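Odley Broadband customer forum > Connection problems > Speeds and dropouts

Ticket 295: Fiber line drops to a crawl every evening, then comes back by itself

Status: Closed by customer

Opened October 30, 2024

Hi all, I'm keeping this as one running log because the support desk asked me to, and also because I've explained the whole thing over chat so many times that I'd like to just point people at a page!

The short version. We're in Potgieter Street, in the older block at the top end, on the 202 Mbps plan (weird number, I know, it's what the plan is called). We moved over to fiber in August and it was great. Video calls, big downloads, two TVs going, no complaints at all. Then a few weeks ago the evenings went bad. Pages hang, calls freeze, and a speed test gives me 8 Mbps down if I'm lucky. Uploads stay pretty normal, strangely enough. Late at night it all comes back without me touching anything.

What I've got:

Fiber box on the wall in the hallway, the one Odley put in
Edum router, the white upright one that came with the plan
One Grostari mesh unit in the back room, bought separately by me
A laptop, two phones, two TVs, a printer that sulks

Things I did before opening the ticket: restarted the router, restarted the fiber box, restarted them in the other order, changed the Wi-Fi name and password in case a neighbor was on it. No change from any of it.

Update 1

Support came back pretty quickly, which I appreciated. They asked for the light pattern on the fiber box while it's slow. Power solid green, PON solid green, LAN blinking, LOS off. They say that's a healthy line and the fault is probably inside the house. I grumbled a bit but fine, let's see.

They want wired tests next. I only own one network cable and it's holding the TV stand together in a way I can't quite explain, so give me a day.

Update 2

OK, wired tests. Laptop plugged straight into the Edum with Wi-Fi switched off on the laptop, three runs in the evening while the phones were crawling. All three came in close to full speed. So the line is fine and I owe somebody an apology for my first chat message.

Wi-Fi from the couch at the same time, same laptop: 8 down again. I really did think it was congestion on your side, since it only happened when everyone's home, but I can't argue with that.

Update 3

Support asked me to split the Wi-Fi into two names, one for 2.4 and one for 5. For anyone else with the Edum: it's under Wireless, then Advanced, then you turn off "Smart Connect" and it makes you log in again, and then for some reason it asks for the country. Put the names in before you hit save or you'll be kicked off halfway through like I was.

Result: 5 is fast in the living room. 2.4 is slow everywhere in the evening. And my laptop, left to choose for itself, had been picking 2.4 every time. So had both TVs.

I moved the TVs and the laptop to 5 by hand and that evening was the best we'd had in weeks. I nearly closed the ticket. Glad I didn't, because the back room was still awful.

Update 4

Back room. The Grostari unit is supposed to take care of this and it isn't. Its app says "Good connection" in cheerful blue letters while I'm watching an email fail to send. Support says they can't look into the Grostari because it's not theirs (fair enough) but the person on chat suggested turning it off completely for one evening to see what happens.

So I did, and the rest of the house got faster! Even 2.4 got faster. With the thing unplugged, I was getting a steady 19 on 2.4 from the kitchen, which isn't much but it's more than double what I had.

Looked at the channels with a free scanner app on my phone. The Edum was on auto and had settled on channel 6. The Grostari was also on channel 6, and so was half the building. I set the Edum to 1 by hand. You can't set the Grostari by hand unless you take it out of mesh mode and run it as a plain access point, so that's the next job. 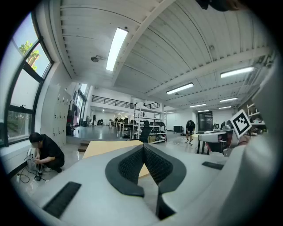 Switching the Grostari to access point mode means a factory reset first, and the reset button sits at the bottom of a tiny hole, so have a paper clip ready. Hold it until the light goes orange, then let go. Mine took two tries. I'd also say do it at a proper table, with the unit, the cable and your phone all within reach – a light wooden tabletop like the one in the photo is plenty, and you won't be squinting at a small dark hole on a dark carpet the way I was the first time. After that the app finds it as a new device and you pick "Access point" from the second menu, not the first one. The first one just puts you back in mesh.

Then it needs a cable back to the router, so yes, I bought another cable. It runs along the baseboard behind the bookcase and you can hardly see it if you stand in the right spot.

Update 5

Three evenings now with this setup:

Edum on channel 1 for 2.4, and 5 left on auto
Grostari in access point mode on channel 11, wired back to the Edum
Smart Connect off, TVs and laptop on 5, printer on 2.4 because it doesn't know any better

Back room gets roughly 295 on the Odley speed page, and before anyone writes in, yes, I know that's more than the plan. I ran it again on a different test site and got 202 on the dot, so I'm going with that one. Might be worth somebody at Odley having a look at the speed page, though. I've put that in as a separate ticket.

Calls are clean and the TVs haven't buffered once. The evening slump on 2.4 is still there a little, you can see it when the whole building gets home, but nothing important in our place is using it anymore.

One thing I'd still like an answer to, if a moderator sees this. Does a firmware update on the Edum turn Smart Connect back on? Someone in another thread said theirs did, and I'd rather know now than work it out all over again some evening. I've saved the settings to a file in case. The option is under System, then Backup, and the file it gives you has a horrible long name, so rename it right away or you'll never find it.

Closing this from my side. Thanks to the chat team for putting up with me, and if you're in the same building and you're on channel 6, please try 1 or 11!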